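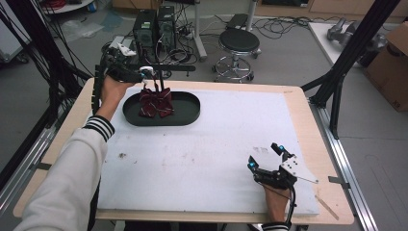
# Give me back my door key

I've been letting myself in and out of the same building for eleven years, and for ten of them I did it with a key. A brass one, slightly bent, which lived on a ring with my bike lock key and a bottle opener. Then last February the landlords put in a new entry system and I became a person who stands in the drizzle waving a phone at a wall.

I want to be fair about this. The old lock was rubbish. Half the street had a copy, I should think, including every cleaner and temp who'd passed through since the nineties, and when Recep Dursun on the second floor lost his bag on a train we all had to chip in for new cylinders. So when the letter came round about going over to app entry, I was one of the people saying yes, lovely, get on with it. I even talked Pilar Echeverría into it, and she runs the framing workshop downstairs and didn't want it at all. She brings this up a lot.

The system is called a Vumar, and it was fitted by a firm called Omard, whose two lads were very polite and hoovered up after themselves. No complaints there. My complaint is with the whole idea that a door should need to know who I am, what time it is and whether my battery's above four per cent before it will do the one job a door has!

In its first month the system sent me 295 notifications. I know that because the app has a little number in a red circle and I refused to open it out of spite. Door opened. Door closed. Door held open too long (that was me, with a pram that wasn't mine, being helpful). It tells the managing agents all this too, and keeps it, and when I asked how long for I got a reply that used the word "robust" twice and didn't have a length of time in it.

That's the bit that bothers me more than the drizzle. A key never told anybody I'd come in at ten past nine. My old boss, Thibault Lefèvre, was a terror for timekeeping and he'd have sold a kidney for the sort of record my landlord now gets for nothing. I don't think anyone is sitting there reading it. I just think that if you collect a thing for long enough, sooner or later somebody finds a use for it, and they don't usually ring you up first.

And then there's money. Our share came to £832 for the fitting, fine, a one-off, I'd made my peace with that. Then there's £110 a year for the "service plan", which covers the app continuing to be an app. I have never in my life paid a yearly fee for a key. The brass one cost me six quid at the heel bar and the man threw in a tag.

Baltasar Godoy, who has the unit opposite mine and likes gadgets more than I do, says I'm being a dinosaur. His argument is that you can cancel a lost fob in ten seconds and you can't cancel a lost key, and he's right, I've got no answer to that one. It's a properly good thing. He also likes being able to let a courier in while he's at the dentist, which I'd call a nightmare and he calls Tuesdays sorted.

So what would I have instead? Fobs, I think. Plain plastic fobs, no phone, with a record that gets wiped after a fortnight unless there's been a break-in. My sister-in-law's block has a Bareck system that works that way and she can't remember the last time she thought about it, and I can't think of higher praise for a lock. I'd also have a proper key override, kept by somebody who lives nearby and answers the telephone. Ours is held by Zúñiga, the agents, and their out-of-hours line plays you a tune.

I put all of this in an email to Agustina Montecinos at the agents' office, and she was very decent about it. She said fobs were possible with our reader and she'd get a price. I've since had the price. It's more than I'd like, but split between all of us it's less than I spend on coffee in a month, so I'm going round with a sheet of paper collecting signatures. Pilar signed first. She signed quite hard.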